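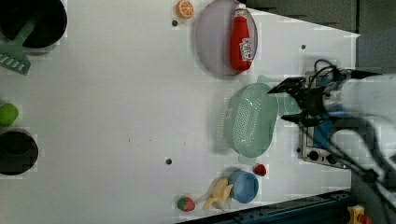
Early Childhood Practice, Unit 4: The Pretend Kitchen
Instructor: Saturnino Quintana
Handout revised 04/01/2023

These notes go with the session on kitchen play. Bring them to class along with the Mileo reading packet. You will need the planning sheet again in the second half of the unit.

## 1. What goes in a kitchen set

A kitchen set for ages three to five does not have to be large. Most programs buy too much food and too few things to do with it. For this course we sort the items into four groups:

- **Food.** Fruit is the easiest place to start. A lime, an orange slice, a strawberry and a banana differ in color and outline, so children can name them early.
- **Cookware.** Pots, and a slotted spatula or spoon to go with them. Black pots show up well on a white table.
- **Tableware.** Plates and cups. One plain plate in a quiet color is enough for most sorting tasks.
- **Helpers.** Items that support the cooking but are not eaten or cooked in, such as a colander.

Condiments are a question every year. A ketchup bottle is food to some children and a tool to others. Let them decide, and write down what they say. Their reasons are more useful to you than the answer.

A banana with a peel that opens gives children a second step. They can peel first and serve after. A strawberry is a one-step item. Note which kind each child picks up.

## 2. Laying out the table

Use a plain table, light in color if you have the choice. Put the items out with space between them, and don't sort them in advance. A child who walks up to a sorted table has very little left to do.

Some pointers from past placements:

1. Keep the plate away from the front edge. Plates near the edge get leaned on.
2. Leave the cup on its side now and then. Many children will set it upright before they do anything else, and that is worth recording.
3. Place the spatula in a pot, with part of it sticking out. It suggests stirring without anyone saying so.
4. Put matching items apart. If you have two strawberries, they should not touch.

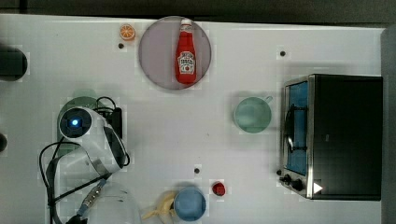

## 3. Observation task

Watch one child for 20 minutes. Do not lead the play. Write short entries with the item, the action and any words spoken. An entry can be as brief as "orange slice to plate – 'for you.'"

Mark each entry with one of these codes:

| Code | Meaning |
|---|---|
| N | Names an item |
| M | Moves an item to a new place |
| G | Groups two or more items |
| P | Pretends (cooks, serves, eats, pours) |

If an action fits two codes, use both. Don't guess at what the child meant. "Put lime in pot" is an entry; "made soup" is one only if the child said it.

## 4. Written work

Turn in your entries and a summary of 325 to 477 words. The summary should cover which group of items got the most use, and one change you would make to the table. Use the Dostent template for the cover page – it is in the course folder.

Reading for next time: Đoàn, chapter on role play, through the section on shared meals.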